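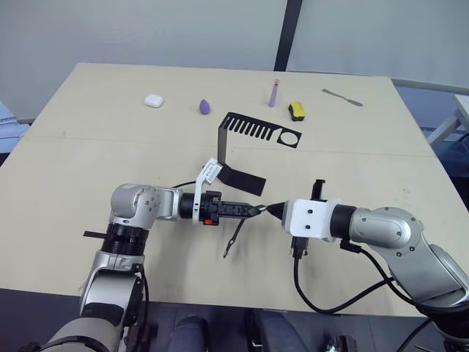

Valtteri Toivonen

Kostby sent its members a tip sheet in January with the title "The 100-Item Drawer." The promise is that you tip your small stuff onto a table, hang what you can on a rack, and live calmly ever after. I have my doubts.

Take what ends up on any table once the drawer is out: a makeup sponge, a kitchen sponge, a spatula, a little white case. What rack are those going on? A slotted metal one suits tools with a thin end. It does nothing for a sponge. The Ferkness catalog lists 916 organizers, and I'd bet most of them hold one kind of thing well and leave the rest of the drawer in a heap.

Then there are the things with straps.

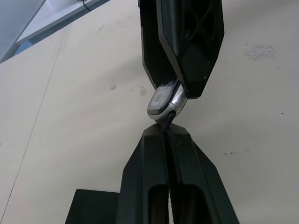 Should I hang small items by their straps?
Only if the strap is sound and you use the thing every week. Otherwise it's one more dangling object to catch your sleeve on.

Osvaldo Bastos wrote in to disagree. He hangs everything, and says his Cele rail has held up for 6 years. Good for him. He also admits he bought a second rail for what wouldn't fit on the first, and that tells me plenty about the method.
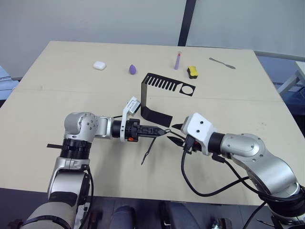
BENCH & DRAWER

Tweezers are my real complaint. Black ones vanish in any drawer, so you buy another pair, and now you have two to lose. The tip sheet says to stand them in a slot, points down. Fine, if the slot is narrow enough. Check before you pay, and bring your own tweezers to the store.

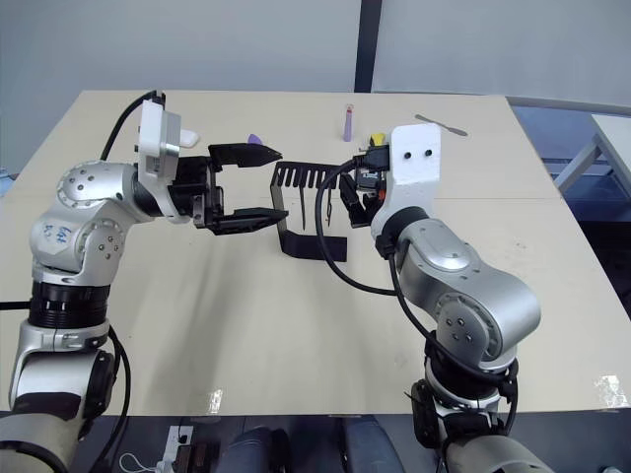

I'd also ask what a rack does when you pull something out of it one-handed. A wide flat foot helps, but I wouldn't trust a light one without a screw or some tape underneath. The Killex version has neither in the box. Mine is back in its packaging, and the tweezers live in a mug by the window.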